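Verkivstead user board > Setup and maintenance > Left gripper drifts after recalibration

jtangen
We run a two-arm unit in the simulated room before anything goes to the real cell. Left side has a parallel gripper, right side the multi-fingered hand. After 400 cycles the left one starts closing short of its target on the cabinet. I rezeroed the wrist and got the same thing again by 400. Support at Prarnora says "rerun calibration." I've done that 6 times. Left arm at the cabinet, right hand parked open by the table:

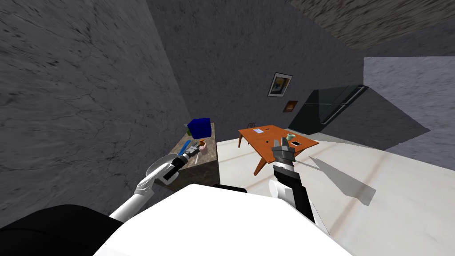 The joint limits are stock and I haven't touched the finger force. Before I spend another evening on it, has anyone seen calibration fix this for good?

anoma_k
No. Calibration hides it for a while. Check whether your wrist offset gets saved on every restart. Ours was stacking the correction on top of the old one.

Mwanaisha O.
I don't buy that. A stacked offset would jump at restart, and he's describing a slow creep. I'd look at the physics step first. What rate are you at?

jtangen
70. And no restarts during a run, so Mwanaisha has a point.

anoma_k
Did you diff the config file or are you going by the log? The log lies about restarts. Ruter had the same argument here in August and it was the offset.

Mwanaisha O.
Ruter also swapped the gripper model that same week, so that proves nothing.

jtangen
Fine, I diffed it. One offset line, same value before and after. Grabbed this with the arm over the counter again:
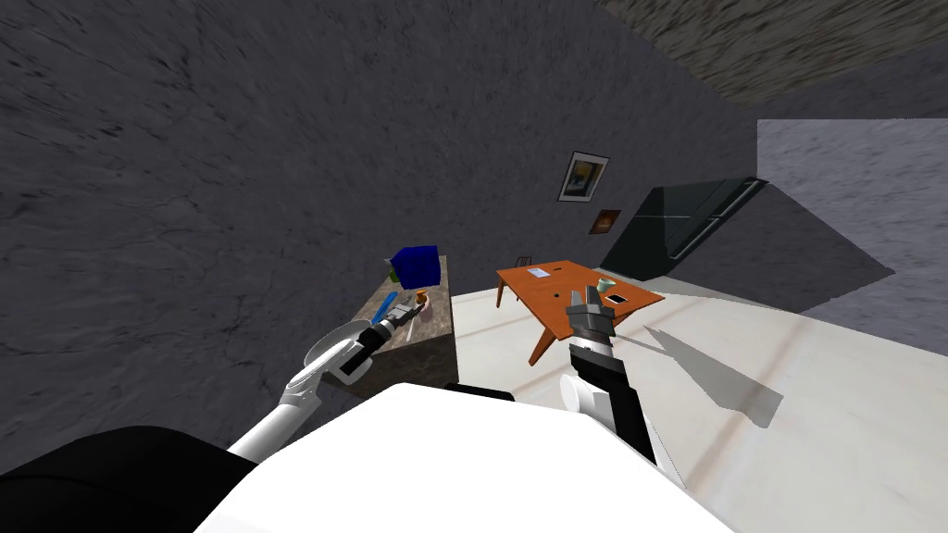

Left gripper at the counter, right hand raised in front of the table.

chaminda_t
Nice, but a still won't show you drift. Plot commanded against reported wrist angle for 4,000 cycles and post that. And if the sim drifts, I wouldn't trust any upkeep schedule you worked out from it. We dropped ours at Herath.

Mwanaisha O.
Agree on the plot. Don't agree on dropping the schedule.

jtangen
Plot is running overnight. Leaving the step rate alone so I only change one thing at a time.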